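Late arrival at a guesthouse in Mumetum, how do we get from the bus?

wanderline42
Posted Sep 9, 2019

We are going to Mumetum in March for five nights and our bus gets in after 11 pm. The guesthouse says the front desk closes at ten and to "ask at Takács" for the key. Is that a shop? Also wondering if we can walk from the station with two suitcases or should book a car.

Ruluvex
Takács is the bakery across the street from the guesthouse. The night baker hands out the keys, so go to the side door and knock. Bring the booking printed out, they don't want to look at your phone.

You can walk it. It took me roughly 35 minutes, mostly uphill, and the last part is cobblestone. With suitcases I would take a taxi. There are usually a couple outside the station until midnight. I paid 42 for the ride last spring, bags included. 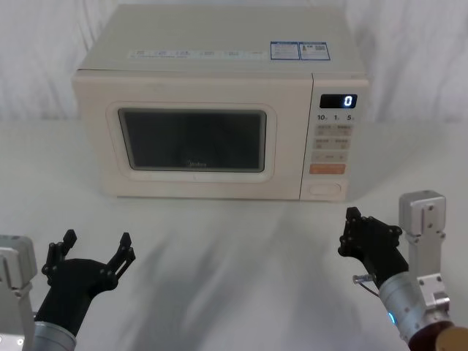 Nothing is open for dinner at that hour, so eat before you get on the bus. The Tastine cafe by the station opens early and does a decent breakfast. Rooms on the street side hear the bakery vans in the morning. Ask for one facing the yard if you sleep lightly.

slowbus_home
Taxi. Didn't have any trouble with the key but we stayed in summer, not sure about March. Email them again a week before.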